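Fivum picking cell at Morkordale - progress report to the Berhe fund, July 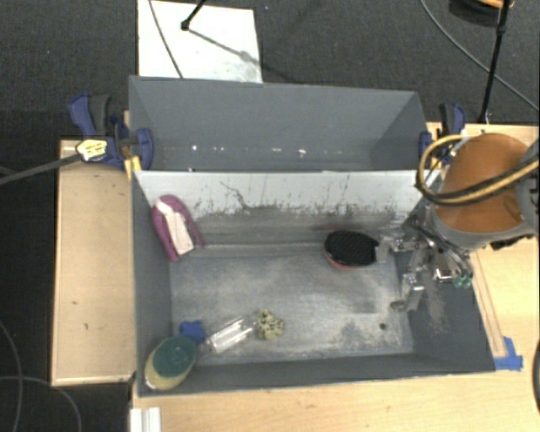 The two-compartment bin at the Morkordale bench, with the arm at the right-hand end of the front compartment.

We are now at the end of the second stage and I'm very happy to be writing this one. The arm went onto mixed items this month, and the people who work the sorting benches at Bomeck have started shaping how it gets used. Last time I could only report on the mounting and the safety sign-off, so this is a big step for us.

Work done in this period

The cell moves single items between the two halves of a divided bin. We dropped the boxes-only test set early and went to the kind of odds and ends that reach the returns benches: sponges, brushes, clear plastic packaging, small bits with awkward outlines. The arm has logged 3000 pick attempts since the last report, of which 591 needed a person to step in. That is more than I would like, but the log shows why in most cases. Clear plastic is the worst by a long way. Small flat pieces close to a wall come second. Sponges are a pleasure!

The bin is held with bar clamps. We looked at a fixed bracket and decided against it for now, as the bench team wants to be able to shift the bin without calling maintenance. The bin walls are scuffed and we will order a replacement before stage three (cost is in the equipment line, no change to the total).

What has changed for the staff

Eight people from the returns benches have trained on the cell, and all of them can now stop it, clear it and restart it on their own. Between them they have put in 286 hours, paid at the normal rate out of the training budget as agreed with you in the original plan.

The first thing they told us was that being called over for every missed pick was worse than doing the sorting by hand. They were right. The cell now sets a hard item aside and carries on, and whoever is on shift clears the backlog when it suits them - usually just before a break. Since that change the complaints about interruptions have pretty much stopped.

Two of the group have asked to go further and learn to adjust the grip settings, and I'd love to say yes. It would need a new pay grade, which Bomeck management is looking at. No jobs have been cut and the commitment on that runs to the end of the project.

Not everything is settled. Some of the evening shift feel they got less time on the cell than the day shift, and the training records bear that out. We have moved the remaining sessions to a 4 p.m. start so both shifts can attend.

Next period

Try a second set of fingertips on clear plastic. Replace the bin. Finish the written guide, which the bench team is drafting in their own words with Fivum checking the safety parts. Spending is on plan and we are not asking for any change to the stage three payment.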